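notton-laundry mailing list archive
Message 1113
Subject: Re: Dye transfer from reds at the sorting stage
Date: 12/29/18
In reply to: Dye transfer from reds at the sorting stage
Previous by thread | Next by thread | Thread index

On dye transfer from reds, Zuzana Michalík wrote:

> I would like to go back to the matter of the Ultetti throws. We have
> had pink marks on pale cottons again, and this time the reds were not
> in the same load. They had been in the same pile on the floor
> beforehand, with a damp bath mat among them, and stayed there
> overnight.
>
> The throws have been washed several times each. The care label says
> wash separately, first wash only. I take that to mean the maker
> expects the loose dye to be gone after one wash. It isn't. A white
> handkerchief wetted and pressed on the hem still picks up colour.
>
> Questions for the list:
>
> Does anyone keep reds apart before washing, and in what?
>
> Is there any point in the salt and vinegar treatment on cotton
> that has been dyed commercially?
>
> Do the colour-catching sheets remove enough dye to allow reds and
> mid-tones in one load?
>
> I have the throws out of use for now.

I'll take the questions in order, then add a note on drying, where we had most of our own trouble.

Keeping reds apart. Yes. We changed to sorting by basket in March and stopped making piles on the floor. Before that the practice was the usual one: everything tipped out, sorted into heaps by eye, each heap carried to the machine in the arms. Two faults with it. Heaps touch each other at the edges, and a sock or a flannel moves from one to the next without being noticed. Also, anything damp at the bottom of a heap stays damp, and direct dyes on cotton will move into a neighbouring cloth given moisture, pressure and time. Heat speeds it up but isn't needed. Your bath mat is a sufficient explanation.

The present arrangement is a basket for reds and strong pinks, another for dark blues and blacks, and another for whites and pales. Mid-tones go in with whichever basket is being washed cooler. Maroon and rust count as red. Purple is tested first and goes where the test sends it.

The baskets live on the floor, well clear of the wall. We tried them on a shelf and gave it up: items thrown from a distance land over the rim and hang there, half in and half out, against whatever is in the next basket. On the floor you have to bend down to them and the item gets placed. It also makes it more likely that pockets are checked and sleeves pulled the right way out, which otherwise gets left until the machine is being loaded and then doesn't get done.

The floor covering matters a little. Carpet holds lint and gives it back to anything dropped on it, dark items especially. Tiles are good. Wood-effect laminate is good for lint but not for standing water, which gets into the joints between the planks and lifts the edges, so nothing dripping should be put down on it, basket or no basket. Wring it, spin it or hang it over the bath first.

We keep the reds in a white basket. Any colour coming off onto the basket shows at once and tells you that something in it is either damp or shedding. Wipe it out with a white cloth between loads and look at the cloth. A red or brown basket would hide the same evidence for months.

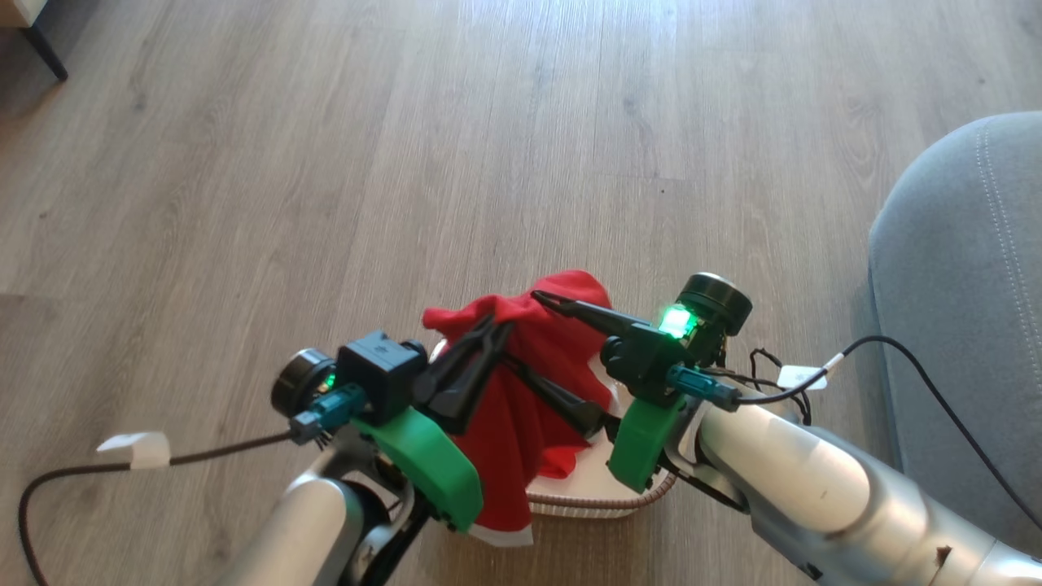

Pavement-grey would serve just as well, according to a member at Sarnalov, who holds that the only thing to avoid in a sorting basket is a colour near to that of its contents, and that white baskets end up looking grubby and get thrown out before their time. That may be so with dark blues, where lint is the larger nuisance. For reds I would still choose white. A faint pink trace on grey is hard to pick out by lamplight, and most sorting here is done in the evening.

How the item goes into the basket is less important than its being dry, but there is a right way with larger pieces. A throw or a bath sheet should be lifted clear and let down into the basket in loose folds. Dragged over the rim it catches on any rough edge and a loop is pulled. If a piece is too large to go in without being pushed down, the basket is full and it is time to wash. Packing it tight creases the cloth along lines where the dye then wears, and on reds those lines show pale after a few washes.

Salt and vinegar. No use on anything bought ready-dyed. Salt has its place during dyeing, to drive certain dyes out of the bath and into the fibre. Once the dyeing is finished it fixes nothing, and if you rinse well it simply goes down the drain. Vinegar is relevant to acid dyes on wool and silk. On cotton it does nothing for the colour. It does soften lime deposits, and people may be reading a cleaner, brighter cloth as a better-fixed one.

There are cationic fixatives sold for home use that do hold back loose direct dye on cotton. Kubíček used to carry one under the counter with the dye powders and I believe still does. Follow the quantity on the packet. Too much leaves the cloth stiff and can shift the shade slightly towards blue. The effect weakens with washing and has to be renewed. Do one throw first and compare it with the others, dry, in daylight, before doing the rest.

Colour-catching sheets. They take up dye which is already in the water. They can't take up dye passing directly from one cloth to another where the two are pressed together, which happens in an overloaded drum and in the interval after the last spin. I regard them as a gauge. If the sheet comes out pale, the load was safe. If it comes out strongly coloured, you have learned something about the load and should look at the pale items straight away while they are still wet. I wouldn't rely on one to put your throws in with mid-tones.

Test for loose dye. Your handkerchief method is sound, but it needs to be done the same way every time or the results can't be compared. What we do:

Take a piece of plain white cotton, undressed, washed beforehand without softener.

Wet it with cool water and wring it until it no longer drips.

Lay it on an inside hem or seam allowance of the item, fold the item over it, and put a weight on top. A full jar will do.

Leave it for 2 hours.

Peel it away, let it dry flat and look at it in daylight against an untreated piece of the same cotton.

No visible colour: the item may go with mid-tones. A faint tint: reds only, cool wash. A definite stain: on its own. We write the result on a scrap of tape and pin it to the list inside the cupboard door. Test again after a few washes, as the result can improve. It has never got worse here except on one tablecloth that had been bleached in patches.

Drying. The standard cotton programme on our machine runs for 86 minutes and then stops, and the drum stays shut until somebody comes. A load of reds sitting wet in a closed drum is the bath mat case over again, only warmer. Striped and printed items are the ones to suffer, as the red in the stripe moves into the white beside it. A plain red throw will look no different, so the habit goes unnoticed until something patterned is in the load. Take reds out as soon as the programme ends. Shake each piece, hang it in a single layer, and don't let a red piece overlap a pale one on the airer. Overlapping was responsible for a pillowcase I had put down to the wash.

Don't put clean dry reds back in the sorting basket. Carry them in something else. If there is only the one basket, wipe it first.

Marks already made. If the pink on your cottons hasn't been through a hot dryer or under an iron, there is a fair chance of shifting it. Soak in cool water with oxygen bleach, overnight if the label allows it, with the item fully under the surface. Repeat before trying anything stronger. Don't iron in the meantime. Pale cottons with coloured trim need the trim tested before the soak. Wool and silk must be kept out of it altogether.

On the label wording, I have a length of red cotton bought in 2000 that carried the same instruction, first wash only, and it was still marking a test cloth long after. The wording protects the maker against complaints from the first load and tells you very little about the later ones. I would write to Ultetti and ask whether the throws are direct or reactive dyed. If reactive, what you are seeing is unfixed dye left in by poor rinsing, and several warm washes on their own should clear it. If direct, it will go on at a low level for as long as you have them, and the separate basket is the permanent answer.

Please post the reply if you get one. I would also like to know whether the marks on the pale cottons lie in patches or are even all over. Patches with a definite edge would settle it in favour of contact in the pile. An even tint would mean the dye came through water, and in that case look at what was washed in the load before.

Notton laundry list. Replies go to the whole list by default. Please trim quoted text.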